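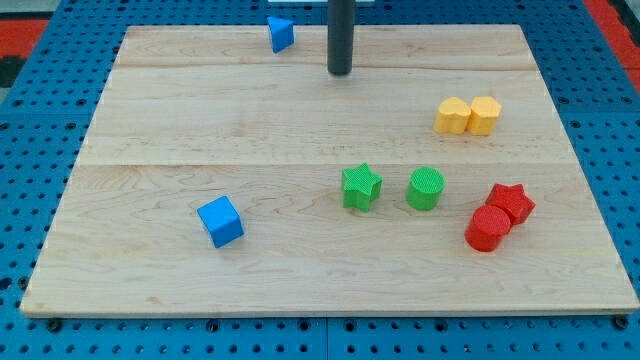

Step 2. Lay out the blocks

Okay, now the fun part! Put your maple board down flat and set out the eight blocks, two of each color (blue, yellow, green, red). I like to scatter them a bit and leave bare wood between most of them, but a couple can touch, no big deal. The Darkico sheet says to line them up by color first. I tried that for a while and got bored, so I skip it now.

Note: if your board is the glued-plank kind, run the seams side to side as you face it. They make handy rows when you're telling somebody where a block goes ("middle plank, far right!").

Caution: these are small pieces, so keep them away from toddlers and the dog. And please don't drag them across the wood. I scratched my first board that way, and a new one from Umusmont (part 346 in their catalog) took most of July to show up.

Step 3. Pick a starting block

Any color works. I usually go with the cube that has the most room around it.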